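Wednesday, 7.40 am
By Jolán Szabó

Most arguments about teaching a robot by demonstration start with volume. A team announces how many demonstrations it has recorded, and the number is taken as a measure of quality. I have spent two years reviewing such sets, first at Usora and now at Trirnska, and I would like the number to come second. The first question should be who was driving, and with what.

There are two usual ways to show an arm a task. In the first, a person takes hold of the arm and moves it through the motion. In the second, the person works a controller from a distance and watches a screen. Hand guiding gives the operator a feel for contact. Remote control keeps the operator's body out of the workspace, and it carries over to simulation, where there is nothing to take hold of. Each leaves its own marks on the data. Hand-guided paths tend to be short and a little crooked. Remote paths have pauses in them, usually just before the fingers close, while the operator works out depth from a flat picture. 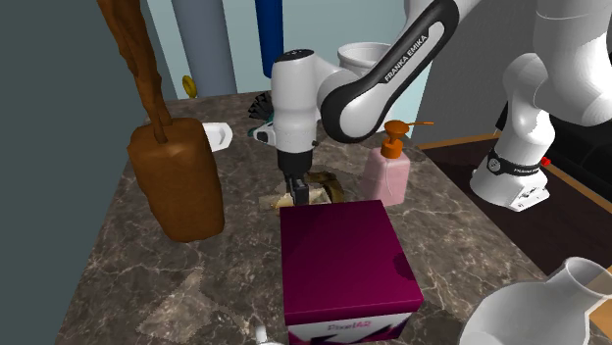 Those pauses matter. A policy trained on them will learn to hesitate, and it will do so in places where it has no depth to judge. Asmaa Lahlou went through 168 remote demonstrations for us in September and marked every stop before a grasp. Five operators had contributed. The stops from 2 of them were long enough that we retrained without their work, and the result was better on cluttered surfaces than the full set had been.

The common reply is that scale washes this out. Ashraf Hajji makes the case well: with 3,000 demonstrations, he says, one person's habits are noise. I would accept that if the operators were independent. They seldom are. They sit through the same short training, copy the same colleague and use the same camera view, so their errors lean the same way. More recording from that group gives a firmer version of the same mistake.

My preference is for smaller sets with an operator code, a controller type and a viewpoint stored against every attempt – failed attempts included. The cost is a few extra fields in a log. Without them, a slow grasp in the finished policy can't be traced to anyone's hands, and the usual response is to order more data.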